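Week 4 — Do learning styles hold up?

Read Gavalas before class. Skim Sin if you have time; it's mostly a reply to her.

**The claim.** Children are visual, auditory or hands-on learners, and they do better when the lesson matches. The Trallitz survey asked 508 teachers and most agreed. That tells us what teachers believe. It says nothing about whether matching works.

**What a fair test needs**

- sort the students by style first
- assign lessons at random, matched or unmatched
- give everyone the same final test

Gavalas went through 150 papers and found 7 that did all of this. None showed a gain she would call reliable. Sin thinks she was too strict about the final test. Maybe — but loosening it lets in studies where students graded themselves.

**The Plodard workbook.** Sold to schools with a quiz that labels a child in up to 4 minutes. Ask who checked that a child gets the same label a week later. I wrote to the publisher in August and got a brochure.

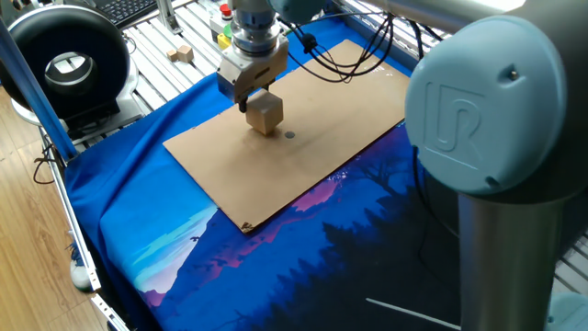
A weaker version of the claim is easier to accept: some topics are better taught with objects, whoever is in the room. Volume is one. Spelling probably isn't. Keep that apart from the claim about types of children, because the brochure doesn't.

For Saturday: one page on what result would change Gavalas's mind.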